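Hands on, wallet open

Teaching a robot to put a card away takes longer than you'd think. An afternoon with the people doing it, over and over

7 December 2024

Gradalau is up two flights and the lift's out. Coats on the bannister. Kettle going. Sharada Thomas is already at it when I get in, one hand in the grip, eyes on the screen, not talking. She lifts a finger. Wait. Then the card drops and she swears, mildly, and says hello.

The job this week is cards. Getting a card out of a case, getting a card into a sleeve. Things you do at a till without looking. The robot can't, so somebody has to show it, and showing means doing: she moves a hand grip, the arm follows, every twitch of it gets recorded. Do that enough times, with enough variety, and the software starts to pick up the habit. That's the hope anyway.

Enough times is the sticking point. The target for this task is 323 good runs. A good run is one where you didn't fumble, or where you fumbled and put it right in a way worth learning from. Thomas does 60 on a decent day. I ask what a bad day looks like and she just says "September".

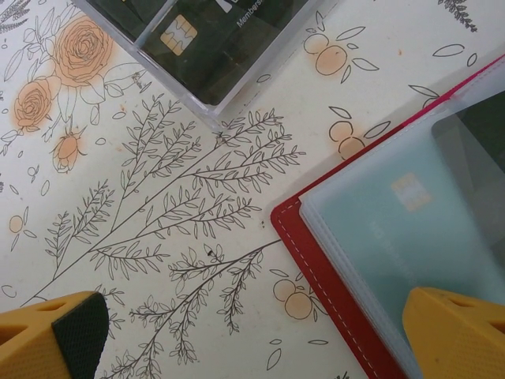
Porkance Teaching Team, Gradalau

What she watches while she works is the view from the wrist. Two yellow fingers poking up from the bottom, and whatever's between them. Today a printed thing with roses and little orange fruit all over it, a red card holder lying open, a dark card in a clear case. Pretty, for a workbench. Also a pain. Clear plastic is the worst of it, she says, you lose the edge of it completly and have to guess from the shine.

The holder's no picnic either. Milky sleeves, one on top of another, each slightly off from the next. Pick the wrong one and you've taught the machine to pick the wrong one.

There are 2 ways of doing this and people here have opinions. One is remote, Thomas's way, with the grip and the screen. The other is to take hold of the arm itself and push it through the job, like teaching a kid to hold a pencil. Bhat, the older rig by the window, only does it by hand. Lovely feel, apparently. You know when the card's touching something, you get it through your fingers. But your own arms end up in shot and your shoulders go by lunch.

Remote you feel nothing. All eyes. "First week I crushed everything," says Thomas. "Biscuits. I crushed a biscuit for practise and that was my best result."

I have a go. Of course I have a go. The grip is lighter than it looks and there's a lag, tiny, enough to make you overshoot. I come down too far left, back off, come down too far right. Six attempts. The sixth gets a finger on the edge of the holder and shoves it across the roses. She deletes the lot, kindly.

What do they want it for? Porkance is cagey. Sorting lost property was mentioned, and help at home for people whose hands don't do what they used to. The software side is called Granar and lives in another building, and feedback comes back as a list. Slower on the approach. Stop hovering. Thomas hovers, she knows she hovers, and the robot has started to hover too. It pauses over the card like it's thinking. That's her, that pause. Her mum does it over a chessboard.

By four the light's going and she's got one more batch to do. New angle for the holder, case moved a bit, start again. Coat still on the bannister when I leave.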